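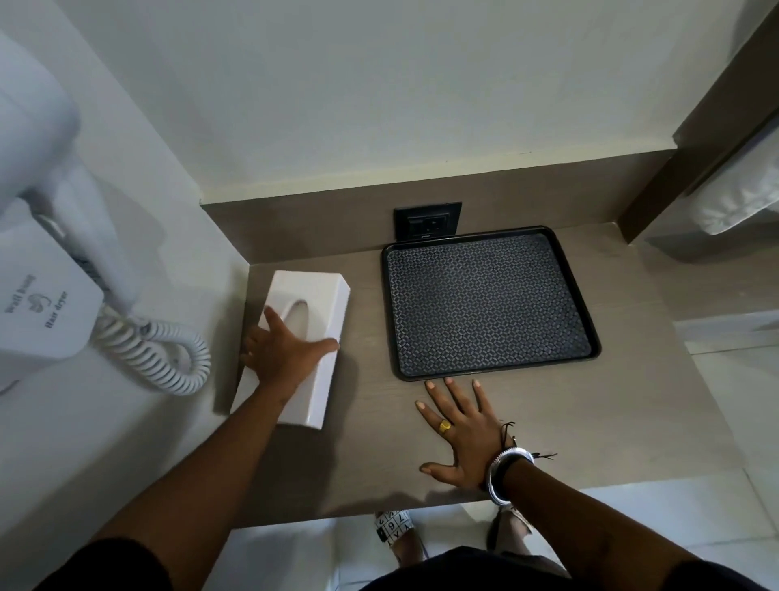 Reply left on yesterday's entry, unsigned: the arm ought to find the tray wherever it has been put, so why are we spending a morning on fixed positions for the reset?

Fair question. The arm does find the tray. What it doesn't do at the moment is put it down square, and I can't tell whether the fault is in the wrist, the pads or the camera bracket unless the starting layout is the same each time. So the counter gets reset by hand between runs until this is sorted. Tray on the right, tissue box on the left on the dryer side, nothing else on the surface.

State of the Trillum when I got to it: over 640 cycles on the current finger pads. The left pad was polished smooth along the lower edge, the right one less so. The tray has a raised rim and the pads only ever bear on that, so they wear in a narrow line. Swapped both for new ones from the Felex bag. Cleaned the faces with alcohol before fitting as there was still release agent on them.

Wrist next. Felt for play with the power off and the brake on. Nothing in roll, a small click in pitch. Two of the flange screws were short of torque, and the witness marks on them had moved. Took them out, cleaned the threads, new threadlock, torqued in a cross pattern and marked again in yellow. The click has gone.

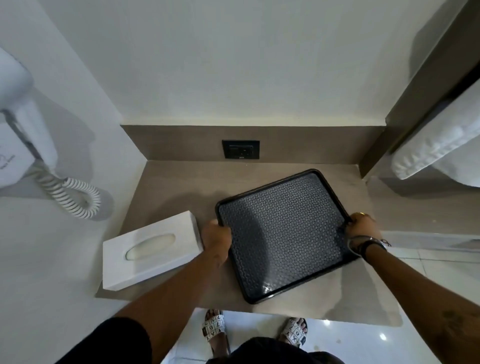 Trillum cell log, Toklow site
Thursday, April 28, 2022
Written up by: day bench

Calibration after the wrist work. Ran the board routine at the usual poses and the residual was worse than before, so I threw it away and looked at the camera bracket. The cable was pulling on it at full reach. Re-routed it along the outside of the forearm with a longer service loop and ran the routine again. Much better, saved as the new default. The old file is kept in the archive folder in case I've done something daft.

The outlet is still our landmark for the counter. It's black against a pale backsplash and it can't move. The tray is a poor landmark. It's dark with a fine pattern, and the depth image breaks up across the middle of it, so the rim is the only part worth fitting to. I have narrowed the fit to the rim and switched off the surface patch check, which was failing on good trays.

The tissue box has the opposite trouble. White box, white wall, and the edge nearest the wall drops out when the exposure is set for the tray. Now taking two exposures per look and using the longer one for the tray only. It adds a bit to the cycle – not enough to worry about yet.

Dryer cord: keep-out volume made bigger by 10 mm on the counter side. The coil doesn't hang the same way each time and the old volume was drawn tight to one particular hang. The arm now comes in over the box from the front and doesn't pass between it and the wall. 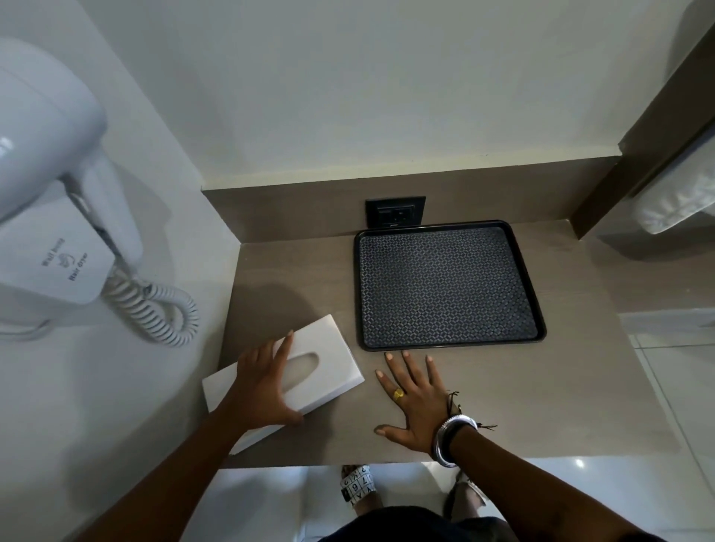 With that in place I ran the put-down routine slowly with a hand on the stop. First go landed with the left corner high and the wrist backed off as it should. The place height was still the figure for the worn pads. Corrected it, and the runs after that sat flat. I haven't tried full speed and I'd ask that whoever is on next doesn't either until the threadlock has had its full cure.

Still to do:
Order pads. The Felex bag is empty now.
Ask Solheim if the harder pad compound comes in this width. Their November sheet only lists the wide one.
Pitch brake was slow to release once, on power-up. Couldn't repeat it. Watch for it.
Label the new cable route on the forearm drawing.
Go over the flange marks again before the first run tomorrow. If the yellow has shifted, leave the arm parked and write it in here.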